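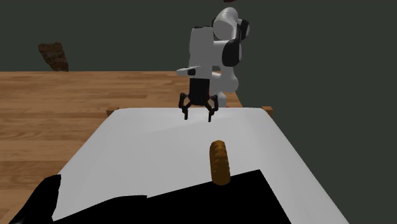
Two Grippers, One Arm: An Interview With the Test Lead at Sturnulel

Sturnulel has spent most of this year deciding which gripper to put on the arm it uses for bakery handling work. The candidates were the Urnel, a two-finger linkage gripper, and the Unell, a parallel-jaw unit with a shorter stroke. Both were run in simulation before any hardware was ordered. The lead engineer on the comparison agreed to talk on condition that the discussion stay on method and results.

The arm was never in question. "We already had the model, we had the joint limits, we had the controller gains," the engineer said. "Changing the arm and the gripper in the same campaign gives you numbers you can't assign to anything."

Each gripper was put through 800 simulated attempts on loaf-shaped objects placed on a white-topped table. Position and orientation were drawn at random within a fixed region. An attempt started with the arm folded over the table, gripper open and pointing down, and ended when the object had been held clear of the surface for two seconds or the time limit ran out.

The loaf was picked for its shape. It is long, rounded at both ends and ridged along the top, which makes the grasp sensitive to where the fingers close. "A box is forgiving. You can be off by a fair amount and the faces line themselves up. With a rounded side the contact moves as you squeeze, and the object rolls or pitches."

The Urnel failed 47 times. Most of those failures came from grasps taken too far toward one end, where the loaf pitched during the lift and slid out. The Unell failed more often, and its failures were spread across the whole region. The engineer attributes this to stroke. With the jaws fully open there was little clearance on either side of the loaf, so a small error in the estimated angle put a fingertip on top of the crust on the way down.

The linkage design has its own cost. Its tips move along an arc as they close, so the height of the contact point depends on the width of the object. "You have to correct for it in the wrist. If you don't, you either press into the table or close above the widest part. We had the correction wrong for the first week and threw those runs away."

Camera placement took longer to settle than the gripper did. The team tried an overhead view, a view from the front of the table looking back at the arm, and a wrist view. The front view gave the cleanest read on finger opening, but the arm and gripper hid part of the far table edge in some poses. The overhead view was better for angle and poor for height. The final setup uses the front and wrist views together.

Asked how far the rendered images could be trusted, the engineer was cautious. "The geometry is good. The lighting is simple. I would not train a detector on flat gray shading and expect it to work under shop lights. For comparing two grippers with the same detector, I think it holds, because both of them get the same pictures."

Contact is the weaker point. The simulator treats the loaf as rigid. A real one compresses, which helps a gripper hold it and also leaves marks that a customer would reject. The force limit in simulation was therefore set by hand, from bench squeeze tests, and applied equally to both units.

The controller comparison was smaller. Sturnulel ran its own position controller against one supplied by Mulcahy, which adds a compliance term at the wrist. On the Urnel the difference in success was within the spread between random seeds. On the Unell the Mulcahy controller recovered some of the fingertip collisions by giving way before the time limit. The engineer would like to repeat that part with 600 attempts per setting and tighter logging of wrist force.

"The logs we kept were enough to say pass or fail. They weren't enough to say why in every case. I'd record contact points from the start next time."

The Urnel has been selected for the bench stage, with the Sturnulel controller. Hardware tests are scheduled for October, using the same start pose and the same placement region. Soft rolls and wrapped products will be added after the loaf runs are finished.

Published 26/07/2026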